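I bought the Catine mesh laundry bag in July last year, when the old Kerslake one finally tore along the seam. It has been through the machine most weeks and I've had long enough with it to give an opinion.

The mesh is a fine honeycomb and feels soft. It holds tights, bras and one thin jumper without bulging. Small things stay inside – no hooks have worked through the holes so far. I wash at 30 with a spin of almost 958 and the stitching is sound.

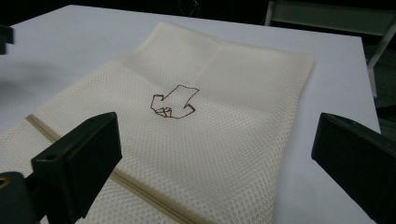
*The Catine bag laid flat, zip closed, with the dark brown outline on the mesh.*

The zip is beige and a shade darker than the fabric. It was stiff for the first few washes and runs well enough now, though I would still like a bigger pull. The bag keeps a crease if you store it folded, and mine has never come out completely. It makes no difference in use.

Drying is quick. Hung over the bath it is ready by the next morning, where the Kerslake used to stay damp at the corners. I also tried a Wekdale bag of the same sort, bought by my sister, and found the mesh coarser and the zip worse.

It isn't big enough for bedding or a thick cardigan. For those you would want the next size up, which I haven't tried. I would buy this one again.

Beverley Tawhiri
June 16, 2019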